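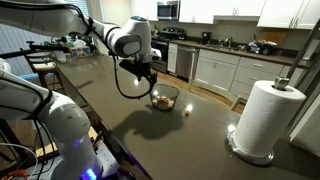 # Picking small round objects into a wire basket: grasp checking and replanning in Kolline

Project report, Leltitwood summer module in robot software
Gemma Whiteley and Eskil Blomqvist
Supervisor: Randi Lie
Handed in Fri 26 July

## 1. What we set out to do

Kolline is the control program used by the students on this module. It takes camera input, makes a list of objects, asks a planner for a path and sends the path to one of the arms. It was written by last year's group and passed on to us with a short readme and a list of known faults.

The fault we chose was the third on the list: "Robot thinks it is holding something when it is not." The old code closed the gripper, waited, and marked the object as held. If the object had rolled away, the arm still went to the basket, opened over it and reported success. The object list was then wrong for the rest of the run.

Our aims were:

- to make Kolline check that a grasp has worked before moving on
- to replan from fresh camera data when it hasn't
- to stop the wire basket from confusing the object finder

The third aim was added in the second week, after we saw how often it spoiled our tests of the first two.

## 2. The task

The objects are small, round and light in colour. They start loose on a kitchen counter and have to end up in a round black mesh basket. One arm does the picking. The second is parked, but the planner has to treat it as an obstacle, and its joint positions are read at the start of each run.

We worked on a real kitchen island and left the other things on it where they were. The paper towel holder was the most awkward of these. Its shiny base gives reflections that the depth camera reads as holes in the counter.

## 3. Object finding

The old finder looked for round shapes in the colour image and then took a depth value from the middle of each one. This is fine on the open counter. Inside the basket it fails in two ways. The mesh breaks up the outline of an object, so one object may be reported as two. The depth value may also come from a wire in front of the object.

We changed three things.

First, the basket is now found before anything else, using its rim. Everything inside the rim goes into a separate list called `delivered`, which the planner is not allowed to pick from. Before this, the arm would sometimes try to take an object out of the basket and put it back in.

Second, depth is now taken as the median over a patch. Points that don't lie near the counter plane or above it are thrown away, which also deals with most of the reflections.

Third, an object must be seen in several camera updates in a row before it is added. This made the start of each run slower, but it got rid of the flickering entries that used to appear where the arm's shadow fell across the stone.

We tuned the thresholds on over 1,000 saved camera images from earlier groups. Kalkidan Nigatu labelled the images last year and let us use her files, and this saved us a great deal of time.

## 4. Grasp check

The gripper reports its finger opening. When the fingers close on nothing, they reach their stop. When they close on an object, they stop sooner. The check compares the reported opening with a minimum width, once after closing and again after lifting. The second reading matters with round things, because one may be pinched off-centre and slip out on the way up.

Our first version used only the first reading. It passed every test in simulation and then let through several slips on the counter. The simulated objects had far too much friction, and we should have looked at that setting before trusting the results.

If either reading fails, Kolline now does the following:

1. Opens the gripper and moves straight up to a safe height.
2. Marks the object's position as unknown.
3. Waits for the finder to settle.
4. Picks the nearest object and plans again.

After repeated failures on the same object it skips it and writes a line to the log.

## 5. Planning

We kept the Kelov planner, which was already built into Kolline, and changed only how it is called. The old code planned the whole pick and place in one go. Ours plans the approach, the lift and the transfer separately, so a failed grasp doesn't waste a plan to the basket.

The release point was moved too. It used to be the centre of the rim at a fixed height — too high, as Folke Torvik pointed out when he watched a run, since objects could bounce on the mesh. The height is now set from the rim, and the gripper comes down just inside it before opening.

We spent several days on a bug that turned out to be ours. The basket position was stored in the camera's coordinates and used in the arm's. The two were close enough that the release looked nearly right, so we kept blaming the calibration. We have since added the coordinate system to the name of every position variable.

## 6. Results

We ran the full system for 100 picks at the Løken lab kitchen. An attempt counted as a success if the object ended in the basket and Kolline's list agreed.

The result was 83 successes. Of the failures, seven were objects that rolled away during the approach and were then skipped by the retry rule. The rest were a mix of missed detections near the towel holder, and planner timeouts when an object lay close to the parked arm.

There were no cases where Kolline reported an object as held when the gripper was empty. We don't have a fair figure for the old version, as its logs can't be trusted on this point.

## 7. Problems left open

- The minimum width is set by hand. A thinner object would be treated as a missed grasp.
- The rim finder assumes the basket is upright and not moved during a run.
- The parked arm is read once. If someone moves it, the planner won't know.
- Retries always use the same approach angle. Eskil has a branch that tries a second angle, but it hasn't been tested on the arm.

## 8. Who did what

Gemma wrote the object finder changes and the logging. Eskil wrote the grasp check and the planner calls. We did the test runs together. The code is in the module repository under `grasp-check`, and the run logs are in the folder next to it. To repeat the tests, start with the arm calibration script and read the note at the top about cable slack.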